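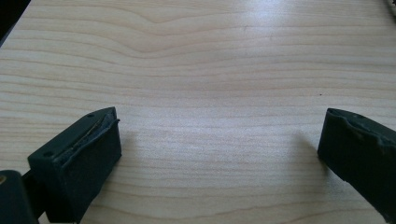

第七章 指垫磨损与起边:检查、更换和故障处理

7.1 先说几句

手持式夹爪用久了,最先出毛病的往往是两片指垫。电机、线缆和相机都比较耐用,指垫却每次夹取都要受力,还要在桌面上蹭来蹭去,所以我们把它当作耗材看待。本章写得比其他章节长一些,请您不要嫌烦,因为去年八月以来收到的退修件里,很大一部分只要早两天换一次垫子就能避免。

本章适用于 Cosov 手持夹爪的各个批次。如果您用的是 Bernanwood 工作站套装,夹爪部分完全相同,可以照做,只是第 7.5 节的校准要在工作站软件里完成。

7.2 哪些现象说明指垫出了问题

指垫损坏通常是慢慢来的,用的人天天看着,反而不容易察觉。下面几种情况,遇到任何一种都请停下来检查:

· 指垫上缘翘起、起毛,或者表层与底层分开,露出颜色较浅、带纤维感的灰绿色内层。上面照片中左侧手指内侧的那一条就已经到了这个程度,右侧手指上缘也有不平整和擦痕,两边应当一起换。
· 夹住薄片或光滑的圆柱时,物件会慢慢向下滑,握力加大以后仍然滑。
· 张开手指时物件粘在一侧,要抖一下才掉。
· 软件提示代码 34(闭合位置偏移)。翘起的垫边被夹在两指之间,手指合不到底,就会报这个代码。
· 录制的数据里,闭合曲线末端出现小幅抖动。

注意:代码 34 也可能由手指螺钉松动引起。请先按 7.3 节检查螺钉,再决定是否换垫,免得白拆一次。

7.3 检查步骤

1. 结束当前录制,等指示灯转为常亮,然后关闭电源,拔下线缆。请不要只按暂停键,暂停状态下手指仍然可能闭合。
2. 把夹爪平放在干净、光线好的桌面上,两指朝前,尽量张开。浅色桌面最合适,掉下来的碎屑和小螺钉容易找到。
3. 用手指肚沿着指垫上缘轻轻推一遍,从指尖推到中部。垫边如果跟着手指卷起来,就算起边,不必等它完全脱落。
4. 把指垫翻起的部分轻轻按回去,松手后观察。能贴住的,贴住以后也请在一周内更换;贴不住的,当天停用。
5. 用随机附带的小号内六角扳手检查手指上的固定螺钉。感觉到松动时,拧到刚好吃力即可。
6. 左右两指对照着看。两侧磨损程度相差明显时,多半是握持习惯偏向一边,或者手指装歪了,请参看第五章。

注意事项:不要用美工刀去修翘起的垫边。我们明白顺手割掉毛边很省事,可是割过的垫子受力面变小,剩下的部分脱落得更快,刀尖还容易划伤手指本体。

7.4 更换指垫

需要准备:新指垫一对(备件号 716)、塑料撬片、无绒布、少量异丙醇。新垫请保存在原包装里,背胶露在空气中时间长了粘性会下降。

1. 再次确认电源已经断开。
2. 用塑料撬片从起边的一端伸进去,顺着指面慢慢推,整片揭下。遇到揭不动的地方,请换一个角度再来,不要硬扯。
3. 残胶用手指搓成小团去掉,剩下的用无绒布蘸异丙醇擦净。布湿润就够了,不要把液体直接倒在手指上,以免流进螺钉孔。
4. 等表面完全干透。这一步急不得,许多人的新垫两三天又翘,就是因为底下还潮着。
5. 撕开背胶,先对齐指尖一端,再往根部一点一点压下去,中间不要留气泡。
6. 两侧都贴好以后,用手把两指轻轻合拢,两片垫子的上缘应当平齐。
7. 让夹爪保持闭合,静置 2 小时再通电。赶时间的话,可以先去做别的准备工作,请不要缩短这段时间。

警告:更换过程中,请勿把手指伸到两指之间的同时接通电源。通电自检时夹爪会做一次完整的开合,动作很快,足以夹伤手。

注意:指垫必须成对更换。新旧混用会让两侧摩擦力不同,物件容易在夹持时转动,录下来的数据也不好用。

7.5 换垫后的校准

新垫比旧垫厚一点,闭合零点会随之改变,因此换完以后一定要重新校准。

1. 清空两指之间的物品,接通电源,等待自检结束。
2. 在软件中打开“维护”,选择“闭合零点”,按提示操作。
3. 读数稳定以后点击保存。正常情况下界面会显示“已完成”。
4. 夹取一件您熟悉的小物,例如木块或笔杆,提起、停一会儿、放下,反复几次,留意有没有下滑和粘连。
5. 如果仍然出现代码 34,请重做一遍校准;第二次还报,请停止使用并与我们联系。

7.6 一个真实的例子

Wuva 的 Idrisa Langat 允许我们把他的经历写在这里,我们很感谢他。他那边有一台夹爪,某个星期六下午开始偶尔夹不稳杯子。大家先怀疑光线,又怀疑软件版本,把程序重装了一遍,又继续录了 105 段。后来回看数据,才发现闭合曲线的末端都带着同样的抖动,原因就是左侧垫边翘起来以后被卷进了夹缝。那一批数据最后全部重录。

他后来养成的做法,我们觉得很值得照搬:每天开工前按 7.3 节第 3 步推一遍垫边,结果写在夹爪箱盖内侧的纸条上,换垫的日子也写在同一张纸上。

7.7 什么时候不要自己修

出现以下情况,请不要继续拆:

· 揭下旧垫后,发现手指本体有裂纹或缺口。
· 固定螺钉滑丝,或者螺钉孔里有断掉的螺钉。
· 手指根部与夹爪主体的连接件晃动。
· 断电状态下推动手指,能听见刮擦声。

请把夹爪连同换下的旧垫一起装入原包装,寄给 Willems 维修点。旧垫别扔,磨损的位置和方向能帮维修人员更快找到原因。附一张纸,写明大概用了多久、平时夹些什么、最近一次校准是什么时候,字迹潦草一点也没有关系。

夹爪送修期间如果改用备用机,请先给备用机做一次 7.3 节的检查,再按 7.5 节校准后投入使用。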